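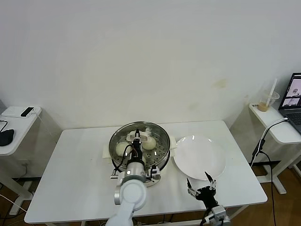

Grernberg Student Robotics Project
Progress report to the Alexiou Fund, second term

Summary

The project is on schedule for the spring demonstration. The two-arm station is running, the first of the two kitchen tasks is in regular use with students, and data collection has started. Spending is within the approved budget except for one line, explained under Costs. The main open problem is grasping soft food without marking it.

What the grant covers

The grant pays for a two-arm teaching station and for student time in the lab outside class hours. Students take the course as an elective and stay on as a club once it ends. The goal we set in the application was for students to teach the arms two tabletop tasks by the end of the year: moving steamed buns from a steamer to a plate, and clearing the table afterward.

Work since the last report

Both arms were mounted and calibrated by the end of October. Calibration took longer than planned, as the left arm drifted after each restart. The students traced this to a loose base plate and wrote a short startup check that is now taped inside the cabinet door.

We chose the bun task first. The buns are soft, round and close in size, and the steamer has a rim the gripper has to clear on the way in and out. One arm works in the steamer and the other works on the plate side. Students operate the arms by hand for the demonstrations, in pairs, and switch after each set of 30. The laptop stays open next to the table during a set so the operators can check the camera views.

So far the group has recorded 508 demonstrations of the bun task. Our target for the year is 900 across both tasks. Students review every recording and discard those with a dropped bun, a bumped steamer or a missing camera stream. The total given here is after discards.

The first trained model was tested in short sessions before the break. It reached the steamer dependably but often closed the gripper too early or too far to one side. A second model, trained on the larger set, is better at lining up with the bun. It still has trouble when two buns touch. We don't have a success rate we are willing to report yet. The students are writing a test procedure with fixed starting positions, and we will use it for the numbers in the final report.

Problems

Grip force. The standard fingers leave dents in the buns. Students are comparing lower closing speeds and different finger pads.

Lighting. Reflections from the steel steamer change with the ceiling lights. We now record with the same lights on each time.

Lab access. The room was closed for two weeks for heating repairs, and we lost four sessions. Two have been made up.

Costs

The arms and controllers were bought through Hidik at the quoted price. Replacement finger pads and cables came from Pititz and went over that line by roughly $100. We have covered this from the travel line, which will be underspent now that the regional meet is being held nearby. No additional funds are requested.

Next term

Finish the bun task recordings and freeze the data set.
Run the fixed test procedure on the current model and the one after it.
Begin the table-clearing task with the same pairs of operators.
Hold the demonstration for families and the Fund in the spring.

We would like to invite a representative of the Fund to one of the afternoon sessions before then. Sessions start at 3:30 p.m. and run until 5:30. The final report will include the test results, a full cost statement and the students' own write-ups.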